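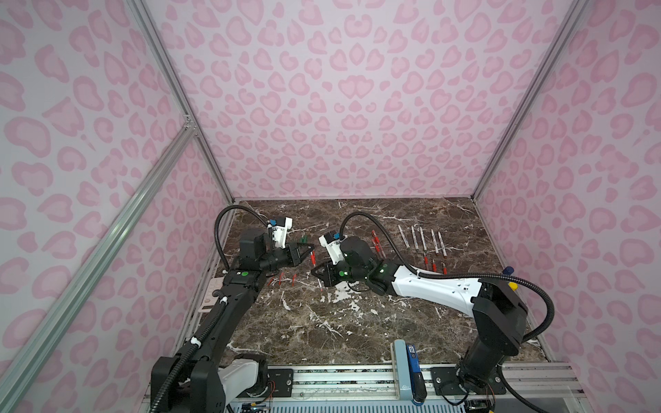 Por que o planejador trata os dois braços como um robô só? Porque com dois planejadores separados cada um reservava o espaço do centro e os dois ficavam esperando.

No Skeltum a busca agora corre no espaço conjunto, com 3 tentativas antes de desistir. O limite é de 400 ms por consulta. Passou disso, os braços recuam e a tarefa volta para a fila.

Sobre a percepção: o Gevitz segmenta bem objeto isolado. Objeto fino encostado em outro ele ainda junta numa máscara só. 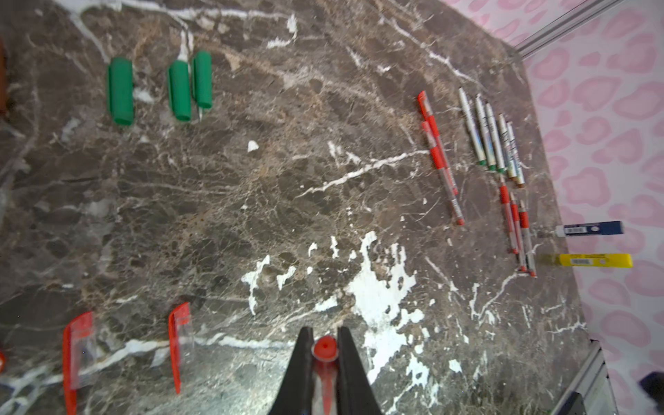
Caneta vermelha entre os dedos, vista da câmera do punho.

Aleksi Saarela reescreveu o nó que funde a câmera do punho com a fixa. O atraso entre as duas agora vai no cabeçalho da mensagem - antes era uma constante no código.
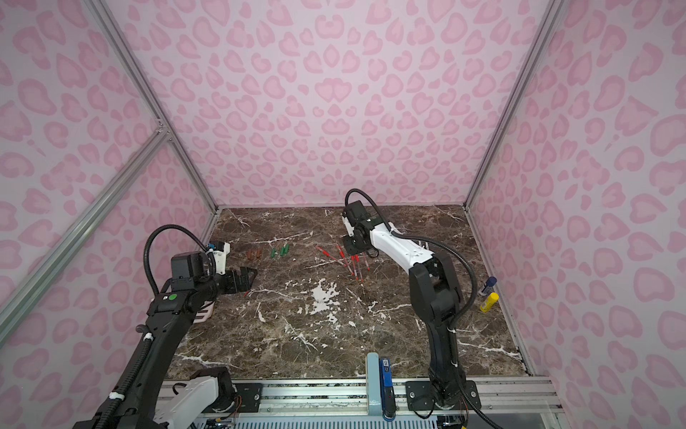

A ordem de pega sai de um custo simples: distância até a garra mais a folga em volta do objeto. Grupo apertado fica caro e vai para o fim. Os cabos vermelhos perto do centro, quase paralelos, são o caso ruim; a cola amarela e a azul, deitadas perto da parede direita, pagam mais pela distância. Falta ajustar o peso da folga. Em março subo essa parte no repositório, com os logs.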